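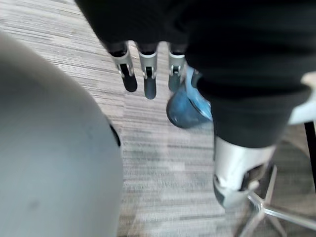
Rhonda Hawthorne wrote to us after the April release to say that the hand was fine and the manual was not, and that she had spent longer finding the torque table than fitting the thing to the arm. The table is now on page 2. Her letter is pinned up in the workshop and we have kept to its general advice when writing this page.

About Trundden

Trundden designs and assembles end-of-arm hands and protective sleeves for light robot arms. We work from one site at Murkthorpe, where design, assembly, testing and repair share a floor. We do not make arms. Customers bring their own, or ask us to recommend one, and we supply the parts from the wrist outwards together with the covering, the wiring and the set-up.

What we supply

Flendano is our three-fingered hand. Each finger has a metal joint housing with an exposed linkage, and ends in a smooth black fingertip. The linkage can be reached without taking the finger off the palm. Fingertips are treated as wearing parts and are changed with a single hex key. A finger that has been damaged in a collision can be replaced on site and does not need to come back to us, though the calibration routine must be run again afterwards.

Melnyk is the sleeve range. The standard sleeve is black fabric, cut to the customer's arm, and keeps dust and loose cable away from the joints. It is made with slack at the elbow so that the arm can reach its full travel. A sleeve cut too tight will pull at the wrist and show up as a false load reading – this is the most common fault we see on sleeves bought elsewhere. Washing instructions are sewn inside the hem.

Both products are sold separately. Most orders are for the two together.

How a job runs

Send us the make of the arm, the flange drawing and a short account of the items to be picked up. We reply with a fixed price or a list of questions. Hands are built to order and run for 951 cycles on the bench before they are packed, with the log supplied in the box. Fitting takes one of our engineers a day, and training for up to 5 operators is included in the fitting charge. Further operators can be trained at Murkthorpe by arrangement.

Service

Jaxon Girard runs the service desk. Please quote the serial number, which is stamped on the palm plate under the sleeve. Spare fingertips, linkage bars and pins are held in stock. Firmware is free to registered owners for the life of the hand – older versions remain available for sites that cannot update.

Visits to Murkthorpe are by appointment. Bring samples of the items to be handled, including the awkward ones.

Page last revised 19 August 2020.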